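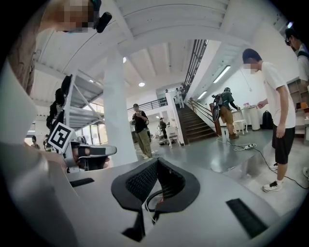
*The grey gripper, with its black mesh cup and thin white cable.*

## Getting your house ready for a flood warning

I live by the river at Wetton, and after water got into my hall in March I finally wrote myself a proper plan. Pinch whatever's useful!

1. Sign up for warnings by text. Save the gauge page too – ours is at Grundo bridge, and I start moving things once it's up 16 cm.
2. Photograph every room, cupboards open. My claim list ran to 109 items and I'd have forgotten half of them.
3. Lift what you can. Rugs, shoes, the bottom bookshelf, anything with a plug.
4. Fit the door boards. Mine are from Jendwood and take me 7 minutes a door (wipe the grit out of the channels first or they won't seat).
5. Switch off gas and electric, but only if you can reach them without stepping in water. 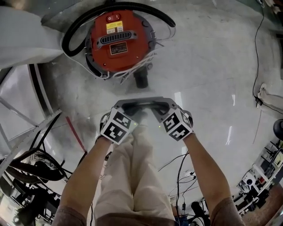 *Red canister vacuum on a glossy light grey floor.*

### Afterwards

Don't use an ordinary vacuum on floodwater, please. I hired a pump and a dehumidifier from Sutherland, and ran the dehumidifier with the windows shut. Wear gloves and wellies, bag up soaked carpet, and keep a scrap of each one for the insurer.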